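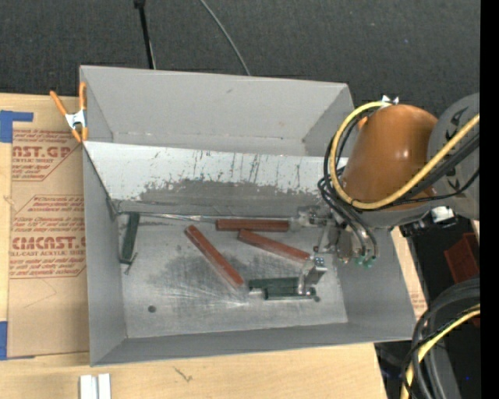 Perguntas frequentes sobre a célula Droro

Esta página responde às perguntas que recebemos mais vezes por correio e na oficina. Quem escreve é Sakda Kaewkla. O português é a minha terceira língua, por isso peço desculpa pelos erros. A Keisha Pruitt corrigiu uma parte do texto em maio, mas depois eu acrescentei outras respostas.

O que é a Droro?

É uma célula de recolha de peças, construída por nós na oficina partilhada Siqueira. Um braço robótico com garra retira barras de uma caixa metálica aberta e deve colocá-las num tabuleiro, separadas por cor. Nós não vendemos a célula. Os desenhos e o programa podem ser pedidos por qualquer membro da oficina.

Quem participa no projeto?

Neste momento somos quatro. Eu trato da mecânica, o Jirayu Chuensuk escreve o programa, a Valentyna Yurchenko faz a parte elétrica e a Keisha ajuda com a documentação. A Apinya Pongsiri participou no primeiro desenho da garra.

Porque usam uma caixa de metal e não de plástico?

A primeira caixa era de plástico e dobrava quando a garra empurrava contra a parede. A caixa metálica cinzenta é pesada e não precisa de ser aparafusada à mesa. Tem a desvantagem do brilho: o fundo está riscado e reflete a luz, e o programa às vezes confunde um risco claro com a borda de uma barra. O Jirayu resolveu uma parte disto no programa. O resto resolve-se com luz difusa.

A tinta do painel inclinado está gasta. É preciso pintar de novo?

Não é obrigatório. O revestimento claro sai na parte de baixo do painel e fica uma faixa cinzenta mais escura. Nós já pensámos em pintar, mas uma tinta nova ia mudar o atrito e seria necessário repetir os ensaios. Se a sua caixa começa a largar lascas, limpe-as com um pano antes de ligar o braço.

Quantas barras posso colocar de uma vez?

Nós trabalhamos normalmente com seis, três avermelhadas e três verde-escuras. Com mais barras, elas ficam umas por cima das outras e a garra apanha duas. Para os primeiros ensaios recomendo apenas 2, bem afastadas.

O que acontece quando duas barras ficam encostadas e paralelas?

É o caso mais difícil. O dedo da garra tem uma ponta estreita e curva, e pode entrar entre duas barras se existir um pequeno espaço. Se não existe espaço, o programa procura primeiro outra barra mais livre. Quando só restam as duas encostadas, o braço empurra uma de lado e tenta outra vez. Depois de 12 tentativas sem resultado ele para e espera por uma pessoa.

Quantas recolhas já fizeram?

O contador do programa marca 1487 recolhas. Destas, 251 falharam, contando também os ensaios com a garra antiga. Não temos ainda um número separado para a garra atual.

Como devo passar a mangueira e os cabos?

Esta pergunta chega quase todas as semanas. A mangueira amarela deve fazer uma volta larga junto da última parte do braço, e nunca ficar esticada. Os cabos pretos seguem ao lado dela. Antes do primeiro movimento automático, leve o braço à mão até aos quatro cantos da caixa e observe se alguma coisa puxa ou prende. A Valentyna pede também que os cabos que sobram fiquem enrolados ao lado da caixa, e não por baixo dela.

Que material é a folha que está na mesa?

É acrílico fundido, ainda com o papel castanho de proteção. Vai servir para um resguardo entre a célula e a pessoa que trabalha à frente. Não tire o papel antes de cortar. Para marcar as medidas, escreva a lápis sobre o papel, e segure os cantos com fita azul, que sai sem deixar cola.

Um grampo de mola é suficiente?

Para segurar coisas leves na borda da caixa, sim. Para fixar o braço, não, em nenhum caso. A base do braço tem de ser aparafusada.

Posso usar outra garra?

Pode. O Jirayu testou a garra Storka e ela funciona, mas é mais larga e não chega bem aos cantos. Com a Kender só temos experiência de uma tarde. Em ambos os casos é necessário mudar no ficheiro de configuração a abertura máxima e o comprimento dos dedos. Se esquecer o comprimento, a garra bate no fundo.

É perigoso?

O braço move-se devagar durante os ensaios, mas tem força para esmagar um dedo. Não ponha as mãos na caixa com o programa ligado, mesmo quando o braço parece parado, porque ele pode estar só à espera da próxima posição. O botão de emergência deve ficar ao alcance de quem observa.

Posso ver a célula a trabalhar?

Sim, às quintas-feiras depois das 18 horas. Avise antes, por favor, porque às vezes temos o braço desmontado. Perguntas sobre o programa devem ir diretamente para o Jirayu, eu só posso responder às de mecânica.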